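第四讲 手持夹爪示教:操作规范与良好习惯

授课人:Trilok Dubey

上一讲我们讲了夹爪的标定,今天讲规范。很多同学觉得规范是很无聊的内容,我以前也这样想。后来我在Tisoswood项目里检查数据,有一批500条的记录,大部分要重做,原因都是很小的事情,比如桌上的纸移动了,或者线缆绕在手腕上。

一、开始之前

1. 工作台面只放本次任务需要的物品。水杯、手机、钥匙请放到别的地方。
2. 底纸要铺平,四个角用手压一遍。纸如果有折痕,就换一张新的。
3. 检查线缆。线缆应当从夹爪的下面或者外侧走,不可以经过两个手指之间。
4. 袖子请选深色、贴身的。宽的袖口容易碰到物品。
5. 脚架和支架的腿不要伸到人站的位置。

二、双手操作时的距离

两只手各拿一个夹爪的时候,最常见的错误是两个夹爪靠得太近。我们的规定是:不在交接物品时,两个夹爪的指尖之间至少保持13厘米。交接的时候可以靠近,但是速度要慢下来,一只手完全停住,另一只手再动。
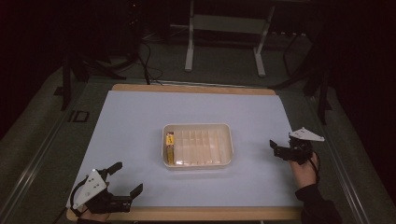

对于分格的托盘,还有一条补充规定。夹爪进入格子时应当从上方垂直向下,不要斜着插进去,因为隔板比较薄,受到侧面的力会变形。如果物品靠在最边上的一格,请先想好用哪一只手,决定了以后中途不要换手。换手的记录在后面很难标注。

三、单条记录的要求

每条记录最长30秒。开始和结束时,两个夹爪都要张开,并且静止一小会儿。动作失败了不要马上停止,请把物品放回去,然后在记录表上写“失败”。失败的记录也有用处,但是没有写明的失败会造成很大麻烦。

每做25条,休息一次,并重新检查第一部分的第2条和第3条。

四、关于责任

操作的人和记录的人最好是两个人。操作的人负责手上的安全,记录的人有权利随时喊停。喊停以后不讨论,先把夹爪放下。这一条是我从Joaquim Pinheiro那里学来的,我认为是全部规范里最重要的一条。

作业:写一份自己小组的检查表,不超过一页。下次课带来。

评论

Imtiaz Patwary:老师,左撇子的同学交接时也要先停右手吗?

Trilok Dubey:没有规定哪一只手,小组里统一就可以,请写进检查表。

Pranab Bepari:第三部分的“静止一小会儿”能不能给一个具体数字?我们组每个人理解不一样。

Tharindu Bhuiyan:同问。另外检查表可以手写吗?

Imtiaz Patwary:上届是可以手写的,字清楚就行。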